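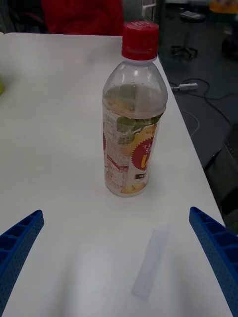

Fludano Lemon Drink, Single Bottle
Imported drinks > Citrus > Chilled shelf

I've been wanting to get this one onto the shelf at Galtthorpe for ages, so forgive me if I go on a bit. It's a light lemon drink from Japan, the pale kind with just a hint of yellow to it, and it has become the bottle I grab on my own break more often than I should admit on a page where I'm trying to sell them to you.

What does it taste like? Lemon first, then a little bit of the peel (I love that part, my sister hates it), and then it's gone. It isn't thick or syrupy and it doesn't coat your teeth the way a lot of bottled lemonade does. If you grew up on the powdered stuff from a can you'll probably find this one pretty shy at first. Give it half a bottle. I didn't get it either until the second time, on a very hot Thursday with the delivery door propped open, and then I drank the whole thing standing up.

The bottle

Clear plastic with a bright red screw cap, and the cap has those upright ridges all the way around, so it opens fine even when your hands are cold. The label wraps around the lower part and leaves the shoulders clear, so you can see how full it is without holding it up to the light. Leaves along the top, yellow fruit down near the bottom, and a big red starburst with Japanese lettering and a yellow swoosh of a curve in it. I think it's one of the prettier bottles we carry! A customer told me she saves hers for watering seedlings, which I've since stolen as an idea.

The small print on the side is tiny. We put an English sticker with the ingredients on every bottle before it goes out the door, so if you have allergies please read that one, and if you'd like to see it before you order just send me a note and I'll type it out for you.

How I like it

Cold, straight from the fridge, no glass. If I'm being fancy I pour it over crushed ice with a few torn mint leaves. It's also really good half and half with plain sparkling water, and that stretches one bottle to two people on a porch. I tried freezing it into ice pops last summer and they came out kind of bland, so I'd skip that, or add a good squeeze of real lemon before you pour it in the molds. Iced black tea with a splash of this on top is what we end up making at the shop most afternoons.

Don't put the full bottle in the freezer to chill it fast. Ten minutes in a bowl of ice water does the job, and you won't come back to a swollen bottle.

Storing it

Keep it somewhere cool and out of the sun. I had a few sitting in the front window for display and the flavor went flat in no time, so those are now decoration only. Once it's open, put the cap back on tight, stand it up in the fridge door and finish it within two days. A little cloudiness toward the bottom is normal, just tip it over and back a couple of times before you open it.

Ordering

Sold by the single bottle or by the mixed box. The mixed box lets you put this in with the Tekin barley tea and the Pulldale ginger, and you can pick any combination you like, just write it in the notes at checkout. Our last shipment was 300 bottles and 276 of them were gone before I'd even finished this page, so the stock number you see is real and I'm not playing games with it. The next lot is already on order. If the button is gray, put your email in the box and you'll get one message from me when it's back, and that's it.

Bottles are heavy for what they are and I pack every one in a cardboard sleeve. Shipping is worked out by weight at checkout. Local pickup is free, come around to the side door and ring the bell (the front one sticks).

A few things people ask me

It's not alcoholic, and yes, I get that one a lot. I keep it next to the sours on the shelf in the store and I guess that confuses everybody.

The label design changes now and then. The badge especially seems to come and go with the season, so if yours looks a bit different from the one shown here, it's the same drink inside.

I can't split a sealed case for wholesale, but if you run a café and want to try a few first, get a mixed box and I'll knock the price of it off your first full order.

Item code: 84-77
Shelf: Citrus, second from the left
Goes well with: salted rice crackers, cold noodles, anything fried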